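5/1/20

Travel notes again, as the bench work is slow this week and Catalina Tapia wants the Ospina pages cleaned up before she goes there herself. I've been through my February diary and most of it holds up. The ferry from Stimanley takes 3 hours if the wind behaves (ours didn't, and I spent most of it on deck with a paper cup of tea, feeling sorry for myself). Once you're in, though, what a place! The harbor road climbs straight up behind the fish market, and from the top you get the whole bay, with the hills of Zakunholm across the water.

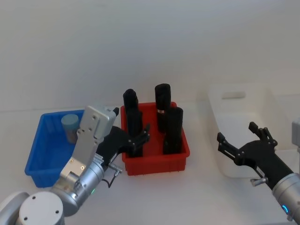
Catalina asked about the walk up to the old chapel, so I'll put it down properly. There are 612 steps from the square, according to the sign at the bottom, and I believed every one of them by the time I got to the bench. Go early. The bakery on the left side opens before anything else and does a flat bread with onions that I'm still thinking about. Going up, you pass the painted houses, and my two favorites stand next to each other, one blue and one red, just like the pair of bins on the white table, with the blue one a little bigger. Past them the path turns to gravel and you want decent shoes.

Kevin Mosquera says the bus to Floston now goes from behind the market instead of the square. I still have number 13 in my diary, so check that before you go, Catalina. The last one back leaves sooner than you'd think and I nearly missed it over a plate of sardines.

Still to find: the name of the guesthouse with the green shutters, and my receipt for the 2 nights there. Also the map I lent Kevin, which I'd like back!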